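Open day at Skallano: a thread, because my camera roll is full and my brain is fuller

1/ Spent the afternoon at the Skallano robotics open day and I'm still buzzing. Got there at 2, meant to stay an hour, got kicked out at closing. Posting as I go through my notes.
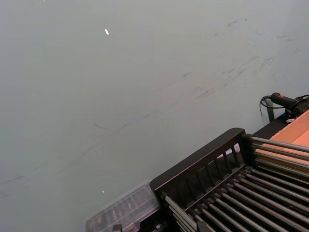

2/ First stop: the mobile robot hall

Wrist camera view from one of the robots, looking down past a black rack with metal rods. So much scuffed floor! Siwan Eynon walked our group through it and said people always ask about the arm and never about the camera, so of course I asked about the camera for ten minutes.

3/ What I hadn't thought about is how little a wrist camera gets to see at once. A slice of rack, the corner of an orange box, some cable, and then floor and more floor. The robot has to make decisions from views like that. Siwan had us try to work out where we were in the hall from the live feed alone. I was wrong every single time.

4/ Also asked whether the marks on the floor confuse it. Siwan says a long dark streak can look a lot like a cable at first glance, so they train with plenty of ordinary worn floor. I love this. My garage is basically a research facility.

5/ The demo I'd come for

Paloma Mbeki ran the pick and place session. Three runs, small parts going from one bin to another, and she let the crowd choose the order. The second run it missed a part, backed off, had another look and went in again from the side. Huge cheer. A kid next to me yelled "good job!" at it and I was thinking the same thing.

6/ Paloma said the team has logged 329 practice runs on that one task since May. She keeps a notebook of the misses and read us a few. "Picked up the label, left the part" is my favorite.

7/ Somebody asked about speed. It's slow! You could do the whole bin by hand while it thinks about the first piece. She was very relaxed about that – they want it careful first and they'll work on fast later.

8/ Got to try the hand controls for 2 minutes. Harder than it looks. I kept turning the wrist the wrong way and the view on the screen swings with it, so you lose track of which way is up. Birsen Oral, who was on the controls before me, stacked two blocks on her first go and I'm trying to be happy for her.

9/ Missed the talk by Gülizar Ersoy on grippers because I was in line for the controls again. If anyone here went, please send notes??

10/ They're doing another one in the fall. Free, bring shoes you can stand in, and get to the control station early because that line gets long. More tomorrow if I can read my handwriting.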